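Trullura Small Objects: read this first

Version notes, contents, and a few grievances

What this is

Trullura is a collection of pictures and notes about small household objects lying on a floor, waiting to be put away. It covers the class of thing that lives at the bottom of a bag, on top of a dresser, or in the drawer everyone has and few people open on purpose. Wallets. Boxes that once held something nicer than what they hold now. Soft toys. Organizers bought in a burst of optimism.

The collection holds 3000 tidying sessions. Each session is one go at one mess. The mess is laid out fresh every time from a pool of 351 objects, and the sheet that goes with it says which objects were on the floor and where each of them was supposed to end up. Whether they ended up there is a separate column, and a humbling one.

If you came for kitchens, you want Ganda, our sister collection, which is all pots and has better manners.

What you get

The download unpacks into five folders.

sessions - the pictures, grouped by session.
objects - one text file per object, with its name, its main color, its rough shape and any lettering on it.
layouts - what was put down at the start, by object name.
homes - where each object belongs, according to us.
notes - free text, unedited, typed by whoever was on shift. Some of it is useful. Some of it is about lunch.

File names are lowercase with underscores. There are exceptions, all of them made before April, and they are listed in a file called exceptions, which is itself capitalized.

How objects were chosen

We wanted the sort of stuff that resists sorting. A set of matching blocks is easy to tidy and teaches you nothing about a real bedroom floor. So the pool was built by asking people to bring in whatever they'd most recently moved from one surface to another without using. The first round brought us far too many phone cases. After that there was a rule.

Things that got in: soft toys, clothed and unclothed. Card cases and wallets, both shut and open, which count as the same object in two states and have caused more argument than anything else in here. Toy bottles. Stars, hearts and other shapes whose only job is to be that shape. Printed boxes. Organizers with slots.

Things that stayed out: food, anything sharp, anything with a battery that might leak, and a ceramic frog that Usman Talpur brought in four separate times under four different names.

Homes, and why yours are different

Every object has a home in the homes file. A home is one of five values: slot, shelf, box, basket, or stays out. The last one is there for things that are already where they should be, and it's used far less than it deserves.

We know the homes are debatable. A teddy bear is listed as shelf. A wallet is listed as slot, provided it's closed. A star is listed as box, on the grounds that we had to put it somewhere. If your household disagrees, edit the file; it's plain text and has no feelings.

A typical mixed layout goes like this: one soft thing that won't sit up straight, one or two rigid things with printing on them, something small that gets overlooked, something that opens, and the organizer. The organizer counts as part of the layout. It takes up floor like everything else, and people forget to list it.
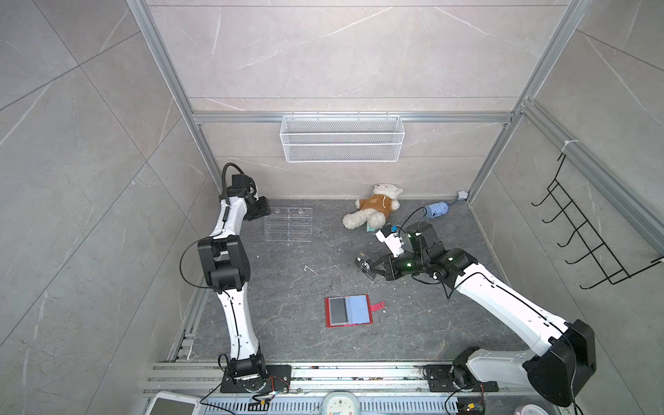 Kosmas Dimitriou wrote in to object to the order of operations, and asked for the objection to be kept in the file. Start with the soft toys, he says. They're the biggest things down there, they go in one move, and you can see the floor afterward. Going for the boxes first is how you end up an hour later with a very neat row of boxes and a bear still lying in the middle of everything. He adds that an open wallet should be closed before anything else happens in the room, and that he won't be discussing it.

We've kept the order free. The layouts sheet has a column for first object picked, and anyone who'd like to settle the bear question can sort by it and have a pleasant afternoon.

Object descriptions

We kept these short. Each one should be enough to tell the object from its neighbors and no more. A few samples, as they stand in the folder:

bear_brown_shirt: white teddy bear, brown shirt, light design on the chest. Slumps. Home: shelf.
bottle_toy_blue: light blue, cylinder, white printing, darker blue at the cap end. Home: box.
star_pale: pale blue star. Home: box, see above.
box_vip: black, rectangular, white lettering, VIP. Home: slot if it fits, shelf if it doesn't.
wallet_red: red wallet or card case, opinions vary. Home: slot when closed.
organizer_clear: transparent acrylic, several slots. Home: stays out.

A word about the last one. Clear acrylic on a dark floor is mostly a rumor. If you're labeling by eye, look for the bright edges. The labelers on the first pass missed it often enough that we relabeled the lot, and we'd still treat any session without an organizer listed as a question and go look.

Colors are in everyday words: blue, pale blue, teal, dark blue. We tried a proper color chart for a while. It produced eleven names for beige and one resignation from the labeling team (since withdrawn).

Known problems

The teal things. There are several small teal objects in the pool and the notes call all of them "the teal thing." Where we could work out which one was meant, we did. Where we couldn't, the object name is teal_unknown and you have our sympathy.

Open and shut. Anything that opens has a state column. In 300 sessions the column is blank, which means we didn't write it down. It doesn't mean half open, whatever the old README said.

Lettering. We copied what was printed on an object only if it was readable at arm's length. Small print was skipped. Please don't write to us about small print.

Leaning. An object propped against a wall is marked as leaning. An object propped against another object is marked as leaning too, and that was a mistake, but by the time we noticed it was everywhere.

Shelf. The word covers two shelves, a high one and a low one. Pusach, who did the conversion scripts for us, split them into shelf_a and shelf_b and then left no record of which was which. We think a is the high one.

Splits

The training part and the test part don't share layouts, but they do share objects. If you want objects your model has never met, use the held-out list in the objects folder. The bear is on it. So is the good star; the pool has two stars and you'll know which one I mean after a week.

Please don't tune on the test part. We can't stop you, and we'll only be disappointed in a general way.

Using it

Free for research and teaching. For anything you plan to sell, write first and expect a slow answer. If you change the homes file and publish results, say so and include your version, so that other people can be annoyed by it directly.

Corrections are welcome and should name the session, the object and the column. "The wallet one is wrong" was a real message and we are still looking.

Thanks

To the Afridi storeroom for the floor space and for asking only once when we'd be done. To everyone who lent an object and got it back. To everyone who lent an object and hasn't, there's a box by the door, and it is labeled, and most of what's in it is phone cases.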